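The two black boxes

April 10, 2018

I have been meaning to write about the drawer for ages. You know the drawer. Ours is the wide one under the hall shelf, and for years it has been the place where anything small, dark and vaguely electrical goes to lie down. Chargers, the spare doorbell, a flashlight that needs a battery size I have never seen in a store, three or four remotes, and a whole layer of little black boxes that all look exactly alike when you're late and digging around with one hand.

So last month I got fed up and tipped the whole thing out on the bed. It was awful! I found a bike light I'd replaced twice. I found the instructions for a fan we gave to my sister. I found a Hemmin travel clock still in its plastic, which I must have bought before a trip and then bought again at the airport, and the second one was in there too.

My first idea was to buy a divider, and I did, a bamboo one from Uvuten with slots you can slide back and forth. It's very nice. It cost $70, which I'm still a bit sore about, and it did not fix anything by itself, it just meant the black boxes were now lying in slots. I could still stand there for five minutes picking up the wrong one. (My husband kindly pointed this out on the first evening. He was holding the wrong one at the time.)

What I needed was to be able to tell things apart at a glance, from above, with the drawer pulled out halfway and bad light in the hall. And that got me thinking about tops. In a drawer you only ever see the top of a thing! Companies put all that work into the front or the side or the little feet underneath, and then it goes in a drawer and all you get is a dark rectangle.

I started sorting by top after that. Shiny ones, matte ones, ones with a label, ones with a rim. Sounds silly, but try it with two things of nearly the same size and shape and you'll see how much a pale strip or a white edge does for you.

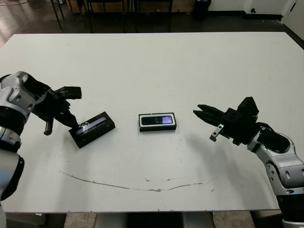
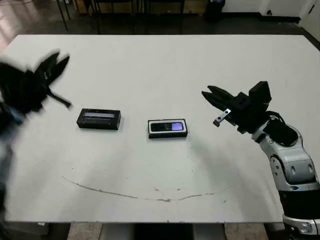 Two black rectangles on a white table, one with a strip along the top and one with a white rim and a bit of purple glow.

Anyway, back to the hall. Once I knew what I was looking for, it went quickly. I did the sorting on the kitchen table, which is the lightest surface we own, and I'd recommend that to anybody. The bed was a terrible choice, we have a navy quilt and I lost a memory card in it for two days. On something pale every dark thing shows up, even the tiny screws, and you can push stuff into groups without it rolling into a fold.

Here is how the groups ended up. Things with a screen or a light went together, face up, nearest the front of the drawer. Those are the ones we grab most. Plain black boxes with a printed label went behind them, all turned so the label reads the same way. Anything that had no marking on top at all got a strip of white tape down the middle, and I wrote on the tape with a laundry pen. I tried a label maker first, a Hovon one I borrowed from work, and the tape it spits out is clear with black letters. On a black box. I mean.

White tape is so much better. Masking tape works too but it goes brown and gummy after a while, and if you've ever scraped old masking tape off a power supply with your thumbnail you won't want to do it again. I used the cloth kind that comes on a small roll, and cut the corners round so they don't lift.

The cords were the next headache. I used to wrap each cord around whatever it belonged to, and that's how you get one giant knot with seven gadgets in it. Now the cords live in a separate shoebox on the closet floor, each one folded and held with a bread tie, and each has the same word written on its tape as the box it goes with. If it says KITCHEN SCALE on the box then it says KITCHEN SCALE on the cord. I had 2 cords left over that fit nothing in the house. I kept them, of course. I know I shouldn't have.

Fouad Hamdan left a comment on my linen closet post asking whether I ever throw anything out or just move it around in nicer containers, and ouch, but fair. So for the record, out went the old doorbell, both of the dead remotes, a pair of speakers with one speaker, and a Trodivden radio I loved but which only picked up a hum. They went to the electronics bin at the recycling place, where you have to drive around the back and take the batteries out yourself, so bring a small screwdriver. I didn't, and ended up using a house key.

The travel clock I gave to my neighbor. The other travel clock I am keeping.

A couple of people asked about the drawer liner. It's the rubbery mesh sold for toolboxes, in light gray. I went light on purpose, same thinking as the table. I had black in there before and it was like looking for a cat in a coal cellar. You cut it with ordinary scissors. Measure the inside of the drawer though, mine is narrower at the back than at the front and I had to trim it twice and it's still a little bumpy in the left corner.

It's been a few weeks now and it's mostly holding. Somebody put a pair of sunglasses in the screen section and I've let it go. The flashlight is still waiting for its mystery battery, with a piece of tape on it that says BATTERY??, and if I haven't tracked one down by June it's going to the recycling place too.

Next up is the cabinet over the fridge, which I can't see into without a chair. If you have one of those and you've come up with something clever for it, leave me a comment, I'm all ears.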